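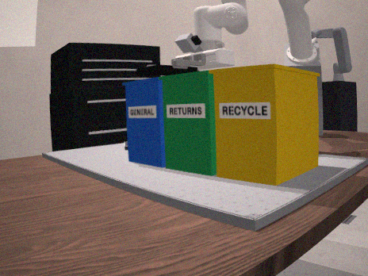 1/ Fight week wrap from Standholm, a bit early for the holidays

Evening all, and hello to everyone who has wandered over since the last card. Grab a cuppa, I've got a fair bit to get through and I do ramble when there's a good undercard to talk about.

2/ The Junwood card is back on for February! Same venue, same cage, new main event. The old one fell over when the bantamweight title challenger did his knee in sparring, poor fella, and I'd been looking forward to that one since winter.

3/ What we get instead is a five-round flyweight fight, and I reckon it might be the better match-up. Two busy southpaws who both like to wrestle off the fence. My neighbour disagrees with me very loudly, over the actual fence.

4/ Tickets. The hall holds 900 seated and the presale moved 614 of them by lunchtime on 2023-12-22, so if you're after a spot near the cage I wouldn't leave it till after the pudding. The cheap seats up the back are fine, by the way – I've sat there plenty and you see the grappling better from up high.

5/ Degefa Gym has three on the card, including a debut at strawweight. I've watched her amateur fights a couple of times over now and that jab is a lovely thing. Bit flat-footed going backwards, but so was I at that age (and I never got punched for it).

6/ Now, the Dondis stream. A lot of you wrote to me about the picture freezing in the co-main last time, and I missed the finish as well, so you've got my sympathy. They've put the replay up free for anyone who paid. Check your junk folder for the link, mine was sitting in there under a mattress sale.

7/ Results of our Fighter of the Year poll: 3049 votes, my favourite colour of result, which is to say very close! The welterweight champ took it with 1712. I voted for the other bloke and I'm still a touch sore.

8/ Weigh-in times to come once Junwood posts them. Have a safe and happy Christmas, hug your cornermen, and go easy on the ham if you're cutting.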